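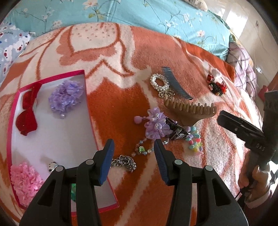

Chain, hair accessories and jewelry on the fleece blanket.

Saturday, show floor app, Studari build

Hall opened at 9. Picking up from the last entry, where check-in was fine but the session list kept going stale on phones that had joined the venue wifi early.

Badge scan first. Ran the Clilonport attendee file through the import again with the duplicate rule turned on. 190 records in, 17 flagged. Most of the flags are people who registered once with a work address and once with a personal one. Merged the ones where the phone number matched and left the rest for the registration desk. Do not merge on name alone. We did that at Cindau and two people ended up sharing one schedule.

Session list. The stale data is the cache header after all. The app asks for the schedule, gets told it is still good, and stops asking until it is restarted. Set the header to expire after 2 minutes and the room change for the afternoon panel showed up on both test phones without a restart. Battery use looked the same over the morning, but that is one morning and I was not measuring it properly. Need a real run before I write a number down anywhere.

Exhibitor leads. Tang booth reported that scans made offline were showing up twice after sync. Reproduced it: airplane mode, scan a badge, reconnect, then pull down to refresh while the upload is still going. The refresh starts a second upload of the same queue. Quick patch is to grey out refresh until the queue is empty. Better patch is to give each scan an ID on the phone and have the server drop repeats. Put in the quick one for today and opened a ticket for the other.

Their existing duplicates are still in the lead list. I exported the list before touching anything. The copy is in the shared folder under Tang, raw. Clean-up can wait until after teardown.

Push messages. Sent the lunch reminder to the test group only. Arrived on the Android phones at once, late on the older iPhone. Tapping it opens the home screen when it should open the map. The link is missing the hall part. Fixed in the template, not resent. Check that the closing message uses the new template, it was copied from the old one.

Map. Booth labels overlap at the middle zoom level along the back wall. Same as Cindau. Dropping the font one size helps but then the sponsor wants their logo bigger. Left alone.

Social wall. Hashtag feed stalled before noon and came back on its own. Log shows we hit the request limit. The wall and the app are both polling with the same key. Asked for a second key, no answer yet. Until then the app polls half as often.

Survey. Opened at 4:00. The last question is cut short on small screens, you have to scroll sideways to get to the final star. Too late to change the layout with responses coming in.

To do:
Second key for the feed
Scan IDs on the server
Closing message link
Cable labels for the Clilonport crate, the old ones have peeled off
Return the two loaner tablets to the front desk, chargers too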